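**Tolstead Display Wall Unit, white**
Catalog page revised November 29, 2025

The Tolstead unit is a built-in shelving system supplied by Jomby for reception rooms, showrooms and training rooms. It combines open compartments with a closed cabinet and is finished in white throughout. The unit is intended for rooms in which a work table stands in front of the wall and storage must remain within reach.

The open compartments are arranged at staggered heights. They accept vases, document boxes and small decorative pieces. Items taller than the compartment should be placed on the top ledge, provided that they do not exceed the load stated below.

The cabinet door may be ordered to open to the left or to the right. The choice must be entered on the order form, as it cannot be changed after delivery.

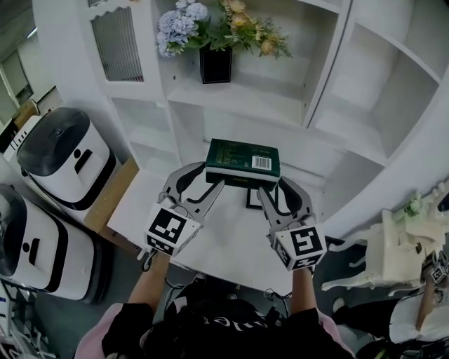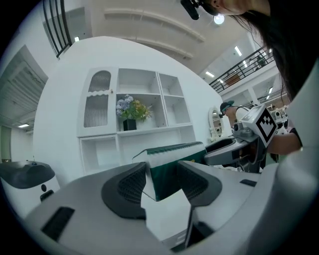 *White shelving unit with black vase and flower arrangement; green and white box in the foreground. Contents and accessories are not included.*

**Ordering information**

- Number of compartment layouts: 3
- Maximum load per shelf: 20 pounds
- Delivery: around 13 business days after the order is confirmed
- Deposit: $100, credited to the final invoice

Wall measurements must be submitted with every order. Customers with curved or uneven walls are asked to request a site visit from the Lutbridge office before ordering. Fitting is carried out by Hosseinzadeh Interiors and is charged separately.

**Care**

Wipe all surfaces with a soft, damp cloth and dry them at once. Abrasive pads and solvent cleaners must not be used. Vases containing water should stand on a tray. Door hinges should be checked once a year and tightened by hand where necessary.

Orders placed before October under the previous price list will be honored at the price quoted. Replacement knobs and shelf supports may be ordered from the Lutbridge office.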